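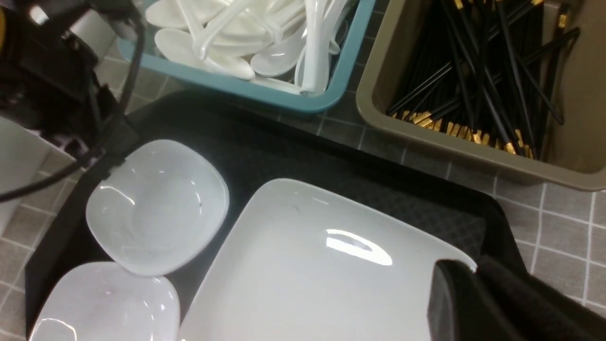 SOFTWARE & STEUERUNG

Tablett decken mit Rorketero 4: viel Planung, wenig Auskunft

Allivberg hat seine Planungssoftware Rorketero in Version 4 freigegeben, und wer die Ankündigung liest, könnte meinen, das Thema Geschirr sei erledigt. Teller, Schalen, Löffel und Stäbchen aus Behältern nehmen, auf ein Tablett stellen, fertig. Die Software zerlegt den Auftrag selbst in Teilschritte, verteilt sie auf zwei Arme und plant neu, wenn etwas schiefgeht. So steht es in den Versionshinweisen. Wir haben die Unterlagen gelesen, die Protokolle angefordert und einen Teil davon auch bekommen.

Zunächst das Erfreuliche. Die Aufgabenbeschreibung ist jetzt eine lesbare Textdatei. In Version 3 musste man für jede Änderung der Reihenfolge den Verhaltensbaum im grafischen Editor umbauen, was bei mehr als einem Dutzend Knoten niemandem Spaß gemacht hat. Jetzt schreibt man »Teller vor Schale« hinein und lädt neu. Auch der Simulator startet endlich ohne Lizenzserver. Das allein wird manche zum Umstieg bewegen, und dagegen ist wenig zu sagen.

Schwieriger wird es bei der Wahrnehmung. Weißes, glänzendes Geschirr in einem hellen Behälter ist für Tiefenkameras eine undankbare Sache: Reflexe reißen Löcher in die Punktwolke, und ineinander gestapelte Ränder verschmelzen gern zu einem einzigen Körper. Rorketero setzt dafür auf ein zugekauftes Segmentierungsmodul namens Fuvutow, das den obersten Rand eines Stapels allein aus dem Farbbild schätzt. Im Prinzip vernünftig. Nur liefert Fuvutow zu jeder Schätzung einen Vertrauenswert, und ausgerechnet den wirft der Planer weg. Er bekommt eine Pose und glaubt sie.
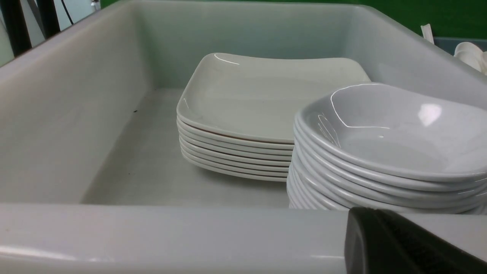
Teller und Schalen, dicht gestapelt in der grauen Kunststoffwanne, aus der Nähe des Greifers aufgenommen.

Was das bedeutet, kann man sich ausrechnen. Liegt die geschätzte Kante eine Tellerstärke zu tief, fasst der Greifer zwei Teller, und der Planer verbucht einen Erfolg. Die Greifweite würde es verraten, sie steht ja im Protokoll. Abgefragt wird sie in der Standardkonfiguration erst, wenn man den entsprechenden Schalter setzt, und der findet sich in einem Unterkapitel des Handbuchs, das »Sonstiges« heißt.

Henok Hailu betreut bei Allivberg die Schnittstellen und hat auf unsere Fragen schnell und ohne Marketingdeutsch geantwortet. Die Prüfung sei abgeschaltet, weil sie bei dünnem Geschirr zu oft falsch anschlage. »Wir wollten keinen Planer ausliefern, der ständig stehen bleibt.« Verständlich. Mir wäre einer, der stehen bleibt, trotzdem lieber als einer, der mit dem falschen Weltmodell weitermacht.

Auffällig ist auch, wie die Erfolgsquote gezählt wird. Allivberg wertet 200 Durchläufe aus, nennt aber nur das Gesamtergebnis. Eingriffe von Hand gelten als »begleiteter Erfolg« und landen in derselben Spalte wie alles andere. Eine Aufschlüsselung nach Gegenstand fehlt. Gerade die wäre interessant, denn ein Teller auf einer freien Fläche und ein Löffel aus einem wirren Haufen sind zwei sehr verschiedene Aufgaben — wer beides mittelt, bekommt eine Zahl, mit der sich nichts anfangen lässt.

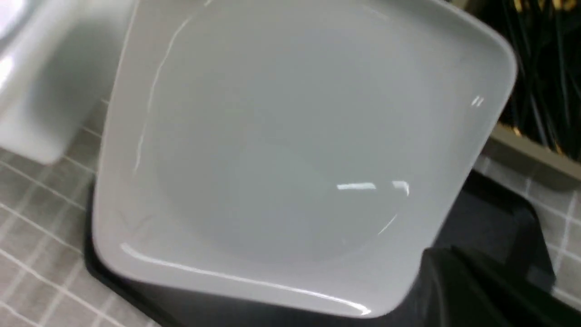

Neuplanung: schnell, aber wozu?

Beworben wird die Neuplanung mit 5 Hertz. Das klingt nach Reaktionsfähigkeit, und bei der Bahnplanung stimmt es wohl auch: Kommt der zweite Arm in die Quere, wird ausgewichen, die Protokolle sehen an diesen Stellen ordentlich aus. Die Aufgabenebene läuft dagegen viel gemächlicher. Sie wird nur angestoßen, wenn ein Teilschritt ausdrücklich als gescheitert gemeldet wird. Rutscht ein Teller beim Absetzen ein Stück über das Tablett, ist der Teilschritt trotzdem »abgesetzt«, und die Schale wird dorthin geplant, wo laut Modell Platz sein müsste.

Carvalho, das freie Werkzeug zur Protokollauswertung, macht solche Abweichungen immerhin sichtbar. Man legt die erwartete Pose neben die zuletzt geschätzte und sieht, ab wann beide auseinanderlaufen. In den Dateien, die uns vorliegen, passiert das meist schon vor der ersten Fehlermeldung, manchmal etliche Teilschritte davor.

Dazu kommt die Sache mit den zwei Kameraperspektiven. Am Handgelenk sieht man Ränder und Spalten gut, verliert aber beim Anfahren schnell den Überblick. Von oben hat man alle Behälter zugleich, 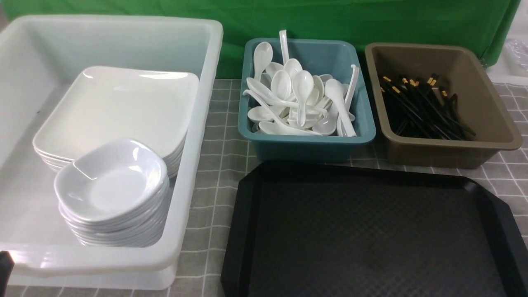

dafür verdecken sich die Stapel gegenseitig. Rorketero führt beide Ansichten zusammen, indem es der jeweils neueren Messung den Vorzug gibt. Ob die neuere auch die bessere ist, prüft es nicht. Hailu nennt das einen »Zwischenstand« und verweist auf ein Update im Juni, das die Messungen gewichten soll. Dann käme vermutlich auch der Vertrauenswert aus Fuvutow zu seinem Recht.

Bis dahin unser Rat an alle, die Version 4 ausprobieren wollen: Greifweitenprüfung einschalten, Protokolle vollständig mitschreiben, Eingriffe getrennt zählen. Bestehende Anlagen mit Version 3 würde ich vorerst nicht anfassen. Die Rohdaten der Durchläufe haben wir bei Allivberg noch einmal angefragt, eine Antwort steht aus.

Stand: 25.01.2022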